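Araba Darko ran the only grocery in Chauvin, and in December she sold mostly soup and batteries. Her brother-in-law wanted her to sell the place.

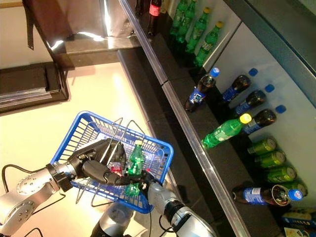
She told him she would think about it after the ferry came. It was 3 days late. Teemu Savolainen walked up from the dock each morning to say so - he could have phoned.
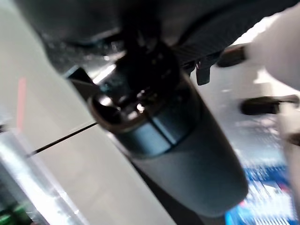
"Still nothing," he said on the fourth morning. She poured him coffee.
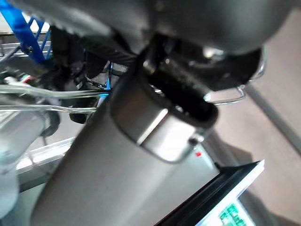

Steel canister with a wire handle.

He drank it standing up and paid what he owed, 13 dollars.

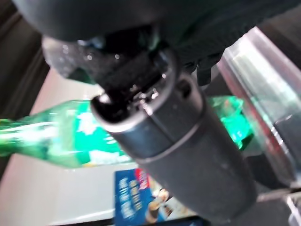

"Are you selling?" he asked.

"Not this week," she said, and went to unlock the back door.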